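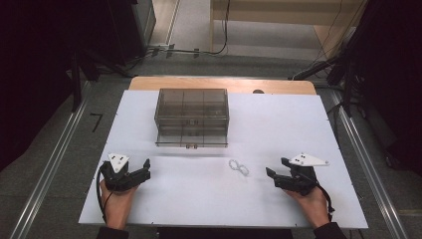

Saturday, October 6, 2018. Open day at Engelbrecht with Hendrik Kekana. Train 9 minutes down, no matter. We were put in the group for the hand-gripper bench, which I had asked for in March and been told was full. Tshepo Molefe gave the talk and kept it to the point. Each gripper is held in the hand, one left, one right, and has a white triangular plate on top with three black dots. I asked about the cables, as both grippers trail one past the wrist and I would expect drag on the finer moves. He said you stop noticing after up to 40 runs. The box on the white board has a small latch on its front, a fair test of two-handed work. Clear plastic on white is a hard case for any camera and I said so. Molefe agreed.
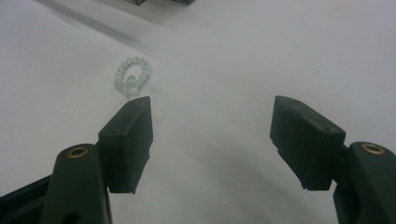
Bead bracelet, from the gripper's own camera.

Noted the brass inserts in the green finger arms and the plain black block pads. Would like to know the pad hardness. Molefe did not have the figure and will ask Anathi Makhubela. Tea poor. Bought the handbook, 174 pages, no index. Home by 7.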